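The Table from Kostard

Ignacio Barroso bought the table on a Tuesday in September, from a couple who were moving out of the old Kostard building and didn't want to pay to ship it. They asked for 86 dollars. He offered 70 and they took it, and the husband helped him carry it down the back stairs with the legs off.

It had been sold to them as a dining table. The top was made of planks, honey-colored, with long grain running the whole length and some paler streaks in it. The husband said they had hardly used it. They ate on the couch.

At home Ignacio put the legs back on and stood the table under the window, where the desk had been. The desk went to the hallway and the hallway shelf went to the basement. Then he made coffee and sat down at the table with nothing on it.

His daughter called at six.

"Did you get it?"

"I got it."

"Is it too big?"

"It's big," he said. "It's fine."

"Mom's table was fine too."

"Your mother has her table in Iller. I'm not going to drive to Iller and eat dinner there."

She laughed a little and said she had to pick up Mateo from his swimming. They would come on Saturday, she said, if that was still okay. He said it was. He asked if the boy still liked the same cereal and she said no, he hated it now, and named another one. Ignacio wrote it on the back of the receipt from the hardware store.

On Wednesday he went down to the basement for the blocks.

They were in a box marked Omow, from the moving company, and the box was behind the suitcases. He had packed it himself when the house was sold and he hadn't opened it in all that time. There were other things in it, a bathroom scale, a set of curtain rings, his wife's road atlas. The blocks were in a pillowcase at the bottom, tied with a shoelace.

He carried the pillowcase up and untied it on the new table. Some of the blocks had lost paint at the corners. One had been chewed. He got a bowl of warm water and a rag and wiped each one and set them out on a towel.

The blocks had belonged to both his children, first to Elena and then to Rafael, and between them they had worked out a game. One person put a block on the table. The next person put a block on top of it. You could use one hand. You could not touch any block that was already down, and you couldn't lean on the table. If it fell on your turn, you washed the dishes. They played it after supper, every night in the winter, and Rafael was so bad at it that he had a stool at the sink with his name painted on it.

Ignacio's way was to go slowly. He would hold the block straight above the one below, wait until his hand stopped moving, and then let it down. His wife set hers down like she was putting a cup on a saucer, still talking, looking at somebody else. She almost never washed dishes.

When the blocks were dry he tried it. He put down a blue one and put a green one on it, and the green one went on crooked. He took it off and tried again. His hand shook more than he remembered. It had been shaking since spring, and Dr. Chung had given him a sheet of exercises for it, squeezing a ball and picking up coins, which he did for one week and then stopped.

He tried the left hand. The left was better, but he wasn't used to it. He got up to four and the tower leaned and he caught it with his other hand, which was against the rules.

He tried again after supper. Then he washed his plate.

On Thursday he found the exercise sheet in the drawer with the batteries. Under the coins there was a line he hadn't read before. It said that any small task would do, as long as it was repeated and the person cared how it came out. He put the sheet on the refrigerator.

He practiced in the morning, before the light came in through the window and got in his eyes, and again at four. He learned some things about the table. There was a seam between the boards near the middle where a block would rock if you set it across the line, so you had to start the tower on one side of the seam or the other. The end by the wall was a little low. He folded a piece of cardboard and put it under the leg.

The neighbor from downstairs knocked on Friday and asked if he was dropping something.

"Blocks," Ignacio said.

She looked past him at the table. "For the grandson?"

"He comes tomorrow."

"I thought maybe you were sick," she said. "It was seven in the morning."

He said he was sorry and that he would put a towel down. The towel turned out to be no good, because the bottom block sat soft on it and everything above it went wrong. He took the towel off again and tried to be more careful.

They came on Saturday at noon with a bag of clothes and the cereal, which Elena had bought on the way even though he had it already. Now there were two boxes. Mateo was seven and had grown out of his shoes again. He walked through every room and then came back to the table.

"What are these for?"

"It's a game," Ignacio said. "I'll show you after lunch."

"Show me now."

"We have to eat first. The one who loses washes the dishes. If there aren't any dishes it doesn't work."

The boy thought this over and sat down. They had rice and chicken, and Elena told a long story about a woman at work who had ordered 497 folders when she wanted 49 or 97, and now the folders were in the hall and people had to go sideways to the restroom. Ignacio asked what color. She said gray. Mateo ate fast and put his fork down hard.

Elena moved the plates to the counter and wiped the boards with a sponge. She ran her palm over the wood when she was done.

"It's a nice table," she said.

"Seventy dollars."

"You told me."

They drew curtain rings from the bowl to see who went first. Mateo went first. He slapped a block down and sat back with his arms crossed. Elena put the second one on. She did it the way her mother had, fast, with her face turned toward the boy, asking him whether he'd brought his toothbrush.

Then it was Ignacio's turn. He picked up a block with his right hand. He had planned to use the left, he had practiced with the left, but he picked it up with the right and then it was too late to change, since that was a rule too. He held it over the tower. His hand shook. He saw Elena see it and look away toward the window.

"You're taking a long time," Mateo said.

"There's no clock."

"Is that a rule?"

"Yes."

He waited. The shaking did not stop but it got smaller, and when it was as small as it was going to get he let the block down and opened his fingers. It sat a little to the left. It stayed.

"Okay," Mateo said, and reached for his.

The tower fell on the boy's third turn. Two blocks went off the table and one rolled under the stove. Mateo yelled that it was the table's fault, that there was a bump in it, and Ignacio told him he was right, there was a seam, and showed him with a fingernail where it ran. Mateo put his cheek down on the wood to look along it.

"You should have told me."

"You should have looked."

"Grandpa, that's cheating."

"It might be," Ignacio said. He got up and pulled the stool out from behind the door. It had Rafael's name on it, in green, with the F backwards. Mateo read it out loud and asked if he could have his name on it too. Elena said they would have to find paint.

He washed four plates and a pan and got water down his sleeves. Ignacio dried. Behind them Elena had started over by herself, on the good side of the seam, and was asking whether red should go on the bottom or yellow. 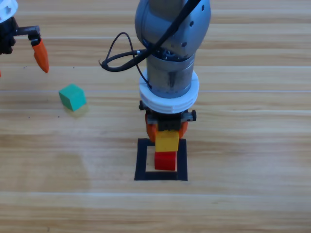 Delphine wrote that in her family the loser had to take the dog out, and that her father would have called switching hands legal right up until the block touched the one below it. She wanted to know if they ever got the one out from under the stove.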